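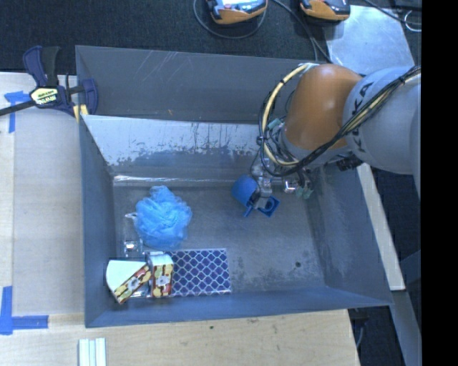 Photo: Goleck

Getting rust stains and old grease off a second-hand metal trough?

Posted in Home and Garden > Cleaning and Repair, 2018-04-17

I bought an old steel trough from a farm clearance near Tuhiwai and want to use it as a planter by the back door. It's galvanised, or was once. The inside is a mess. There's a sort of black greasy film over most of the floor, rust along one seam, and white crusty patches where I think water has been standing. The outside is dull but I don't mind that, I quite like it.

So far I've tried washing-up liquid and a stiff brush, which took off the loose dirt and not much else. Then I tried white vinegar on one corner and it went a nasty dark colour, so I stopped. I have a wire cup brush for the drill but I've read that it takes the zinc off as well.

I'd like to know what to use on the grease, whether the rust needs treating or can be left, and if it's safe to grow salad in it afterwards. I have no idea what was kept in it before. It holds a lot of soil so I don't want to fill it and then have to dig it all out again.

Plekinus
Member, 8 posts

Flikbridge
Regular, 600 posts

Put the vinegar away. Acid goes for zinc, and the dark patch you got is the coating being etched. It won't come back but it won't hurt a planter either.

For the grease, start with white spirit on a rag, outdoors and with gloves on. Do a small area at a time and keep turning the rag over, or you'll only be moving the muck about. When the rag comes up fairly clean, wash the whole thing with hot water and washing-up liquid and rinse it well. Let it dry fully before you decide what's left. A lot of what looks like staining on old galvanised is simply how it goes with age, and no amount of scrubbing will shift it. Don't put the rags in the indoor bin, lay them out flat outside to dry first.

The white crust is zinc corrosion from water sitting on it. A nylon brush and plain water will take off the powdery part. If it's stuck hard then leave it.

The rust on the seam does want dealing with. Rub it back by hand with 120 grit until you're at sound metal, wipe it down, then two coats of a zinc-rich cold galvanising paint. Keep the drill brush for something else. You'd have the zinc off half the floor before you noticed.

You haven't mentioned drainage. It will need holes in the bottom, 8 mm or a bit bigger, and you should paint the cut edges with the same zinc paint or they'll be the next thing to rust. I did mine with nine holes in a trough a bit over a metre long and it has never got waterlogged. Stand it on bricks so that the water can get away underneath.

brackenlane
Member, 50 posts

Just line it. I had one the same and never cleaned it at all, put old compost bags inside with slits cut in them and planted it up with geraniums. Been fine since January last year.

Saltmarsh
Regular

Agree with most of what Flikbridge says, but I would be more careful about the salad. Old farm troughs get used for all sorts, sheep dip and weedkiller included, and if you don't know then you don't know. A liner with slits in it is fine for geraniums but it still lets the soil touch the metal, and water will get behind it.

If you want to grow things to eat, use separate pots or crates with their own bases and stand them inside the trough. Raise them up on a few bits of broken slab so they aren't sitting in whatever drains out. It also saves you buying all that compost, and you can lift them out when you want to check on the rust.

For flowers, clean it as above and fill the bottom third with rubble or upturned pots to keep the weight down. Put it where you want it before you fill it. I had to empty mine again to move it two feet to the left.

Plekinus
Member, 8 posts

Thanks all. I'll get some white spirit and do the seam by hand. Flowers in this one I think, and the salad can go in pots. Does the zinc paint need a top coat or can it be left as it is?

Flikbridge
Regular, 600 posts

You can leave it. It dries a flat grey and it'll be under the soil anyway. Give it a couple of days before you fill it.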